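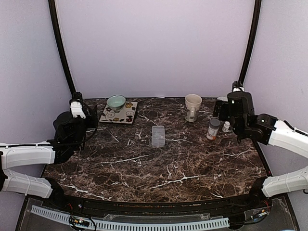 Genia parallel gripper, two-arm bench test

We ran a pair of Genia grippers on a two-arm tabletop cell, replacing the Fukar units that had been on the same arms through July. The wrist, cable routing and controller settings were left alone. The test set was small household ware: a mug, a bowl on a tile, a clear compartment box and a few small bottles.

Mounting

Swapping one gripper took 16 minutes, most of it spent re-dressing the cable. The connector faces the wrong way for our arm, so the cable needs a wide service loop. Too short a loop pulls at full wrist roll. Serra sells a right-angle adapter, which we did not try.

Grip performance

Across 197 picks, the Genia dropped 6 objects. The Fukar dropped 7 on the same list, so we do not claim a difference. Where they part is in the kind of failure. The Fukar lost bottles by squeezing them out of the jaws. The Genia lost the compartment box, always on the short side, where the jaw contact is thin.

Bottles held horizontally were steady up to moderate arm speed. The dropper bottle needed a lower force setting and a slower close. The mug was picked by its handle only; the jaw opening does not take the body.
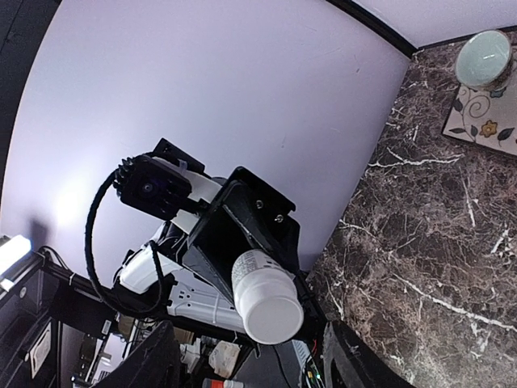
Wrist camera

The camera module rides on a white plastic bracket off the black mounting plate. The bracket is the weakest part of the kit. It flexes when the cable is tugged, and hand-eye calibration had to be repeated twice. Danilo Policarpio reprinted it with a thicker web and the drift stopped.

Controller

Plalari's driver works without changes. Force readout is coarse, and position feedback lags on fast closes. Default timeout is too short for a slow close and should be raised before first use.

Verdict

Good for light tabletop work. Existing Fukar owners have little cause to switch unless bottles are the main load.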